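Went to the open day at Iseck this month. A few posts on the hand-held gripper demo, as a couple of you asked for one.

The task was a plain one: tidy a desk. Visitors took the gripper by turns and Xuân Cù from the project talked us through it. My turn lasted seven minutes.

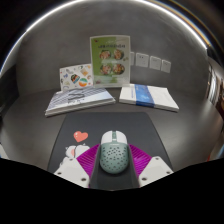

Mouse in the gripper, over the pad.

You squeeze and the two ribbed fingers close from both sides. They give a bit, so a rounded thing is easier to hold than I expected. I was told to go slowly and keep my wrist level. I managed the first part.

Each go is saved as one recording. They had 2,538 before the doors opened, 594 of them desk tidying. Xuân said the slow, dull ones are often the most useful for training the arm.

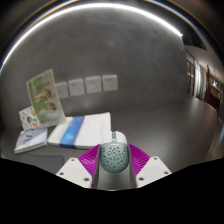

I asked what happens when somebody fumbles. The recording stays in, with a note against it, and a person checks it later. Edivaldo Bittencourt does most of that checking and would like some help with it.

The arm itself was in the next room – four runs in the afternoon, same kind of task. I watched two. One went well. In the other it stopped short of the mouse, backed off and tried again from a different side. Reinaldo Tavares put that down to the approach angle.

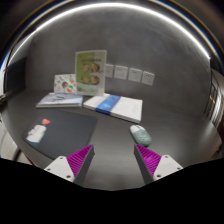
Storkach Robotics Club – Visits and Demos

For club members: Iseck will take a group from us in March if we send names in advance. Sessions start at 10 am and you need closed shoes for the arm room. The gripper is light, but your forearm does notice it after a few goes.

Reply here or message Fatos Dumitrescu if you want a place. I'll post the bus times when I have them.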